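Workshop notebook, Lultireo bench
Tuesday, January 25, 2022

Second week with the arm on the canteen line training. Before November we were five persons setting trays by hand at Fokance, and now two of them have moved to the dish return. They told me the wrists are better there, but they miss talking over the belt. I write it down because the weekly form has no box for this.

Today run 1119. Task is the same: tidy the table, bottle first, then the small food, then the kitchenware. I asked the kitchen staff which order they use and they do it differently – big things first, so there is space for the hands. I will try their order tomorrow. They know this table better than we do.

The morning shift wants a clear sign when the arm will move. The blue light is small and they do not look at it. Plasska can send a buzzer, but the noise in the kitchen is already high. To discuss.

Set over 30 minutes for the changeover, not 9 as in the Rweyemamu plan. The plan did not count wiping the table.

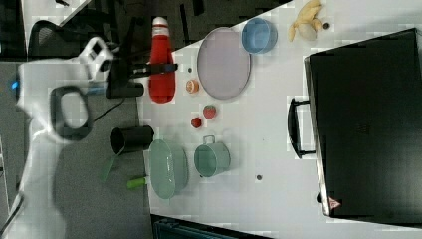
Run 1119, gripper at the red bottle. Plate, bowl and fruit behind, green pan and teal pot nearer to us.

To do: ask the dish return people if they want to learn the teaching pendant. One said yes already. Check the cable on the gripper before the next run.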